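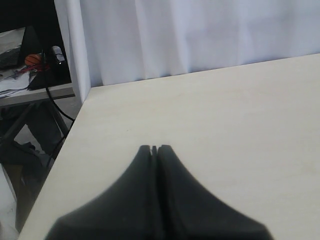 *The Drondis gripper with its fingers closed, over the cream table.*

So, the Drondis kit. I've been promising this write-up since October, and a bunch of you have emailed asking whether it's worth the money, so let me get into it (with coffee, at 6 a.m., because that's when the house is quiet).

I paid $900 for the gripper and wrist camera bundle from Becerra, the shop over in Keltstead. The arm is extra. If you already own a Konlow arm like I do, the adapter plate is in the box and the bolts line up fine. If you don't, you're looking at closer to $2,000 for the whole setup, and at that price I'd want to borrow one for a weekend first!

Setup took me an evening. The printed guide is thin and skips the part where you have to set the finger travel before the camera will calibrate, so do that first and save yourself the swearing. After that the software found everything on its own. I like the software a lot, by the way. Big buttons, plain words, and a log you can read without a decoder ring.

The fingers are what sold me. They're wide at the base and narrow up to rounded tips, and there are little grooves on the inside faces where they meet whatever you're picking up. My old gripper had smooth pads and I spent half my life sticking rubber tape on them. No tape so far on these.

For a test I went with a board game, moving a red playing piece around a numbered track printed on plain paper. It's a nice job for a gripper because the piece is small and round, the paper slides if you press down too hard, and you know right away if you've landed on the wrong square. I set it up for 200 moves over a few nights and kept a tally. It got through 111 before I had to step in, and that one was my fault (I'd typed the wrong height for the table, ugh).
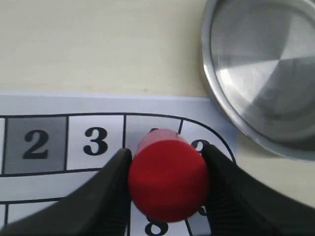
Becerra's support desk told me by email that the grip force ships set too high for small pieces, and that they'd start at the lowest setting and go up one step at a time. I wish that were in the guide! I dropped mine two steps and the paper stopped creeping.

Gripes: the cable is short, the carrying case is an extra, and the fan gets whiny on long runs. I'm still keeping it. Next up I want to try the soft fingertips they sell separately, once my wallet recovers.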